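How to clean big toy bricks on the inside, in the tubes?

Posted by Riet Baert in Toys and Play, June

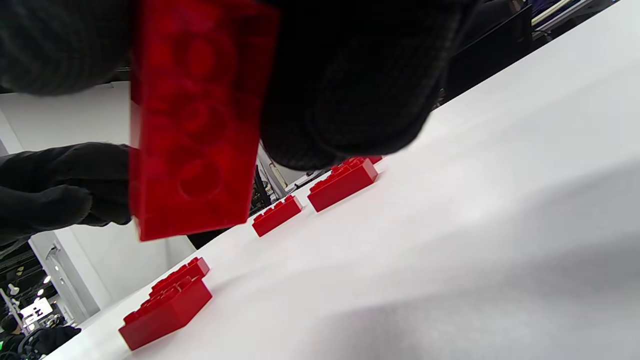 Red bricks on my white table, with the see-through one turned so the hollow side shows.

Hello all. I bought a box of second-hand building bricks, LEGO style, 270 pieces. The outside is easy to wash, but inside the tubes there stays a gray dust which I cannot reach with a cloth. On the see-through pieces I notice it the most, because you look straight in. I tried a cotton stick and it leaves small hairs. Is the washing machine safe for such plastic – or will they become dull? I wear knit gloves when I sort them, so I leave no finger marks.

Nerkik
I do mine by hand. Lukewarm water, a little dish soap, let them lie for 23 minutes (I have a kitchen timer, so I am exact). Then a small bottle brush or an old soft toothbrush in each tube. Rinse two times and put them with the open side down on a towel. The see-through ones I keep apart from the others, they scratch faster.

Grecu
washing machine is fine, did it many times

Prustus
I would be careful with the advice above. In a net bag, cold program, without spinning, it went well for my solid colors. My clear pieces came out with fine scratches and I regret it. For those I use only the soft brush. Please also wait a full day before you close the box again, water stays in the tubes longer than you think.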